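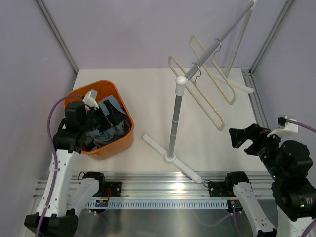
**Site:** Drendville, laundry preparation room
**Station:** 51, tabletop drying stand and clothing bin
**Date:** 28 May 2020
**Inspected by:** Romain Marty
**Reviewed by:** Fabrice Perrin
**Reference:** Sultia station checklist, revision 2

Marking: P = pass, P/C = pass with comment, F = fail, N/C = not checked. Items marked F are to be closed before the next review in November.

## 1. Tabletop and enclosure

| Item | Check | Result |
|---|---|---|
| 1.1 | Tabletop level and stable under hand pressure | P |
| 1.2 | White surface free of cracks, lifted edges and snag points | P |
| 1.3 | Lavender wall panels fixed, no movement at the joints | P/C |
| 1.4 | Aluminum corner posts upright and tight, left and right | P |
| 1.5 | Side rail free of burrs, groove clear of lint | F |

**1.3** The left panel moves slightly when pushed near the bottom. No gap opens at the back corner post. Recheck at the next visit; no repair requested.

**1.5** Lint packed into the groove of the right rail along the front third. One burr found on the upper lip, on the side facing the tabletop. Knit fabric dragged over it pulled a thread. File the lip and vacuum the groove. Wiping with a cloth pushes the lint farther in.

## 2. Clothing bin

| Item | Check | Result |
|---|---|---|
| 2.1 | Orange bin free of splits, inside and outside | P |
| 2.2 | Rim smooth around its full length | P/C |
| 2.3 | Bin sits flat and does not rock | P |
| 2.4 | No pins, coins or hard objects in the load | P |
| 2.5 | Bin removed and surface underneath cleaned | N/C |

**2.2** Rim has a light scuff at one of the rounded corners. It can be felt with a fingertip but does not catch fabric. Accepted. The previous report listed this bin as round. The rim is closer to a pentagon with soft corners, and the station record should say so, as the round replacement bins held in the Prarham store have a different footprint.

**2.4** Light blue and grayish-blue items, with some darker gray pieces. Pockets and seams checked by hand after the load was taken out. The darker pieces were in the same bin as the light ones. This is allowed for hanging practice but not for washing. The sorting instruction on the wall outside the room covers both cases and is still correct.

**2.5** Left open. The bin was put back before the surface had been looked at. To be done with item 1.5.

## 3. Drying stand

| Item | Check | Result |
|---|---|---|
| 3.1 | Stand upright, no visible lean | P |
| 3.2 | Base in full contact with the tabletop | P |
| 3.3 | Joints tight, no play when turned by hand | P/C |
| 3.4 | Height within limit for this table (max. 631 mm) | P |
| 3.5 | Stand does not tip with a load on one side only | P/C |

**3.3** Slight play at the upper joint. Tightened by hand and rechecked, no play remaining. If it comes loose again before the next inspection, report it to Fabrice Perrin and do not keep retightening it. The same joint was replaced on the stand at Fleury.

**3.4** Measured 579 mm from tabletop to highest point.

**3.5** Tested with one damp garment on the outermost hanger position and the remaining positions empty. Stand moved on its base but did not tip. A heavy wet item such as a sweatshirt was not tested. Until it is, hang heavy items near the middle.

## 4. Hangers

| Item | Check | Result |
|---|---|---|
| 4.1 | No cracked, bent or sharp hangers | P |
| 4.2 | Hangers seat properly on the stand | P |
| 4.3 | Hangers move freely without catching each other | P/C |
| 4.4 | Spare hangers stored off the tabletop | P |

**4.3** Two neighboring hangers catch when a garment is taken off quickly. Spread them before hanging. Not a fault in the hangers.

## 5. Cleanliness and access

| Item | Check | Result |
|---|---|---|
| 5.1 | No standing water on tabletop after use | P |
| 5.2 | No residue or staining on wall panels | P |
| 5.3 | Floor in front of the station clear and dry | P/C |
| 5.4 | Front of the table reachable without stepping over items | P |

**5.3** Dry at time of inspection. The floor mat curls at one end and should be turned over or replaced. The mat belongs to the room inventory and does not appear on the station record.

## Open actions

- [ ] 1.5 File burr on right rail, vacuum groove (R. Marty)
- [ ] 2.2 Correct bin shape in station record (F. Perrin)
- [ ] 2.5 Remove bin, inspect and clean surface (R. Marty)
- [ ] 3.5 Repeat one-sided load test with heavy wet garment (R. Marty)
- [ ] 5.3 Replace floor mat (room inventory)
- [x] 3.3 Upper joint tightened

**Station status:** released for use with light garments. Keep knitwear away from the right rail until 1.5 is closed.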